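Folding sleeveless jerseys on a soft surface

Posted 18/09/2020
Filed under: laundry, storage

The drawer in the Miltcombe flat is 27 cm wide inside, and it has set the terms for every folding method I have tried since January. T-shirts were settled early. Basketball jerseys took longer. They have no sleeves to fold in, the armholes are deep, the hem on some of them is a different color and weight from the body, and the fabric slides on itself. I have eight of them and they were the last items in the drawer without a standard fold.

What follows are my notes on the red one. It gets worn and washed more than the others, so it has had the most folding.

The surface

I used to fold on the dining table, a Zekel with a lacquered top. Flat, hard, the right height, and useless for this fabric. Pull one corner and the whole garment travels with it. A woven upholstery surface holds the underside while you move the top layer, and the light gray one is now where all the jerseys get done. The cost is that a soft surface gives a little, so you can't press a crease into it as sharply. I accept that.

The first pull

Whatever state the jersey comes out of the basket in, the first operation is the same: take it at two far points and pull until the slack is out of the middle. Orientation does not matter at this stage. The lettering can be upside down and the square-up will still work. Diagonal tension leaves the body bunched along the line of the pull, and that gets corrected later by hand, from the center outward.

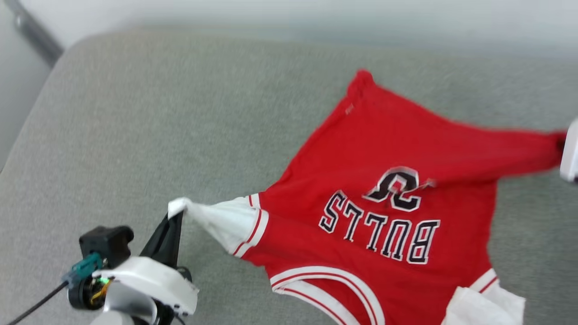

Bulls jersey under diagonal tension, lettering upside down.

The trim is the part to watch. At the armhole the red meets white through a striped binding, and if you hold the jersey by that point it twists into a cord. Untwist it before going further. A twist left in at this stage ends up as a lump in the middle of the packet, and the packet then stands 2 cm proud of its neighbors.

Finding an edge worth holding

My rule is to hold a stitched edge wherever one is available. A doubled edge with a row of stitching behind it keeps its line when moved. Single-layer fabric stretches at the grip and lags everywhere else, so the fold lands short on one side. Take hold where the stitching runs close to the fold and pull parallel to it. I worked this out on T-shirts and it carries over without changes.
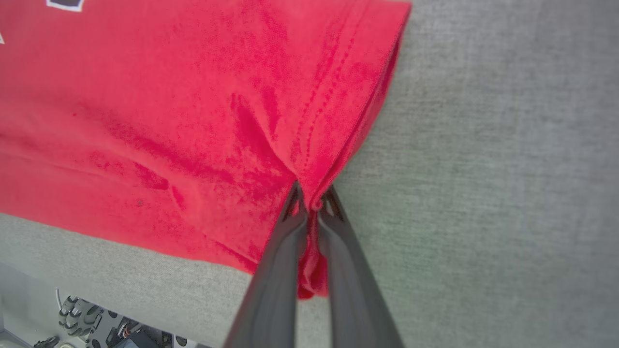
Reducing the width

Two lengthwise folds, each a third of the body. Turn the first side in, smooth it with the flat of the hand, then turn the second over it. Smooth toward the hem only. Going both ways moves the lower layer and you lose the line you just made.

I tried a cardboard template here, cut from a Prametitz shoe box. It gave a very even width and doubled the time. It is now back to being part of a box.

After this the piece should sit by itself on the cloth without creeping open. If it opens, the side panels are not flat inside. Undo one fold, not both, and check there first.
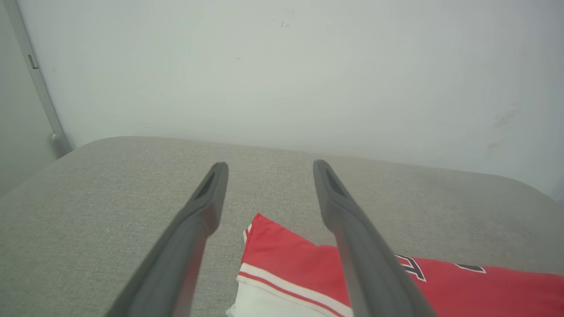

Failure modes

Most bad folds of this jersey are one of two kinds. In the first, the body narrows toward one end because the two sides were turned in at different angles. In the second, a white section slips out from behind the red and sits at its own angle. The side stripes are a good gauge for both: two white lines with a thin red line between them, and if they wander, so has the fold. Shake it out and start again from the first pull. Repairing a fold in place has never saved me any time.
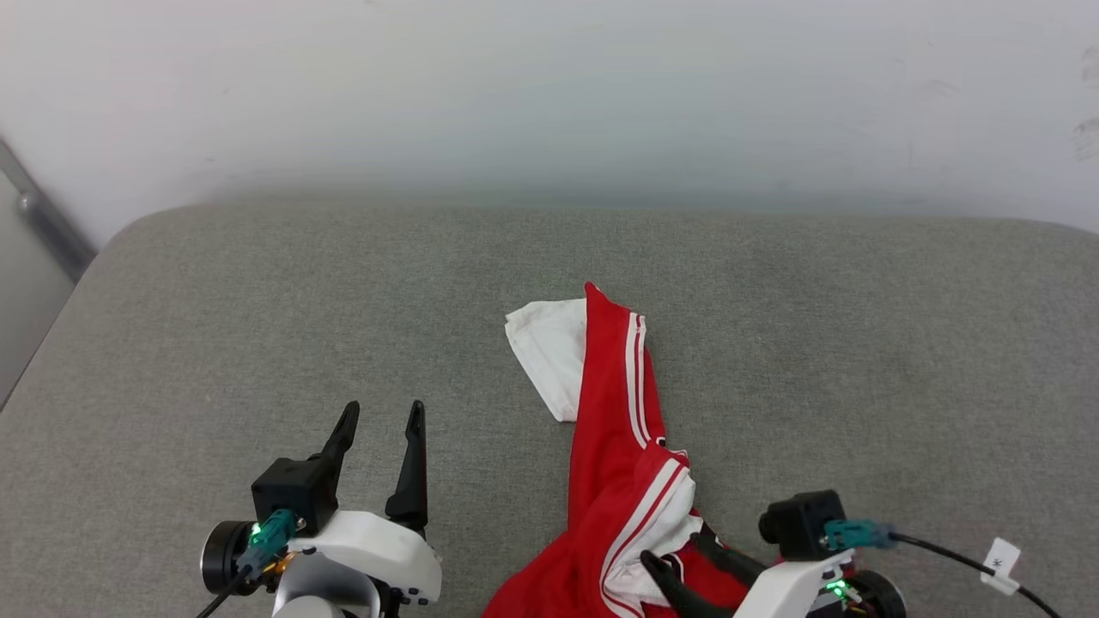
Drawer notes

Finished packets go in on edge, hem down, fold facing up. All eight fit in one row with room for a Ding lavender sachet at the back. The white away jersey has a stiffer number panel and may need its own method, so I have left it out of these notes until I have folded it a few more times.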